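Section 4: Sorting Groceries on a Bed

This section of the Terkstead small-home guide assumes you have finished Section 3 (Clearing a Surface) and found that you have no surface. The kitchen counter in a Brinville studio is 595 mm wide, and the kettle has already claimed it. The bed is 1385 mm wide and claims nothing until evening. Use the bed.

You will need:
One plastic sheet, large enough to hang over the front edge of the mattress
One shallow tray, or the lid of a gift box with raised sides
One or two oval dishes
A dry cloth

4.1 Preparing the bed

1. Make the bed. A pulled-up duvet is enough. Hospital corners earn no extra credit in this guide.

2. Remove phones, cables, hair ties, and whatever was under the pillow. Small dark items vanish into folds and come back at 2 a.m.

3. Lay the plastic sheet over the half of the bed nearest you. Smooth it once. It will wrinkle again immediately, and you may let it.

CAUTION: Do not set up on an electric blanket, even one that is switched off. Remove it first and store it flat.

NOTE: The Nel sheet is sold in clear, pink, and a gray that looks dirty from the first day. Thickness is the same for all three.

4.2 Placing the tray and dishes

4. Set the tray down on its flat base and press gently at each corner. If it rocks, slide it toward the middle of the mattress, where there is more support and less drama.

5. Put vegetables in or beside the dishes, and fruit in the tray.

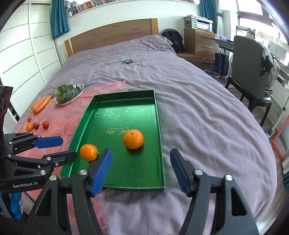

Fruit rolls, and a mattress is a landscape of slopes that all lead to the floor. This is the entire case for a tray with sides. A glossy box lid does the job very well, and the gold lettering on a green one like this makes a pair of oranges look as though they were expected. Greens such as bok choy are happier in a metal dish, with the carrot left on the plastic next to it. Start with a couple of pieces of fruit and add more once you trust the tray.

NOTE: The Tarnar tray (part 191) has a matte base and slightly taller sides. It is a fine tray. We have nothing against box lids.

4.3 Filling the tray

6. Place the largest fruit first, near the middle. It acts as an anchor for everything smaller.

7. Add apples and oranges in any order. Mixing them is fine for the length of a sorting session. For longer storage, see Section 6.

8. Keep a finger's width between pieces where you can. Bruises are mostly made by neighbors. 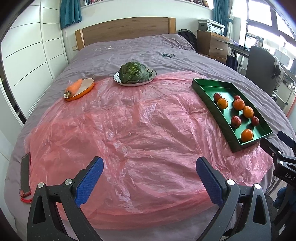
9. When the tray holds as much as one layer allows, stop. A second layer is a pyramid, and pyramids were not designed for pocket springs.

CAUTION: Do not sit on the bed while the tray is loaded. Do not let anyone else sit on it either, however tired they say they are.

4.4 Inspecting and moving items

10. Pick up each piece by its sides. Pinching the top pulls out stems, and pushing from above dents both the fruit and the mattress.

11. Turn the piece over and look at the underside. Set soft ones on the plastic, to be eaten first or argued about.

12. Move carrots to the sheet and lay them side by side. They take up less room that way and look as if somebody has a plan.

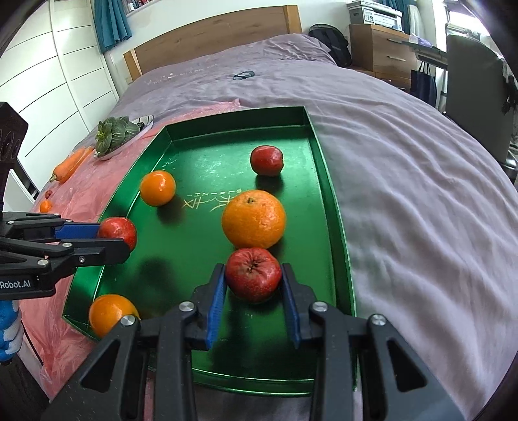 13. Leave very small fruit until last. It can wait on the plastic, well back from the edge.

NOTE: Allow 10 minutes for an ordinary bag of shopping. In January, when the citrus arrives by the net, allow longer.

4.5 Clearing up

14. Carry the dishes away one at a time, then the tray, held level with both hands.

15. Lift the sheet by its corners so that crumbs of soil and stray leaves gather in the middle. Empty it into the trash — not out the window, whatever the previous edition said.

16. Wipe the sheet and tray with the dry cloth. Scratches on the tray are normal and not covered by anything.

17. Check the duvet for escaped fruit before going to sleep. If you find a grape, go back to step 14 and ask yourself where the grape came from.

If the tray will not sit level after step 4, see Section 9, Mattress Problems.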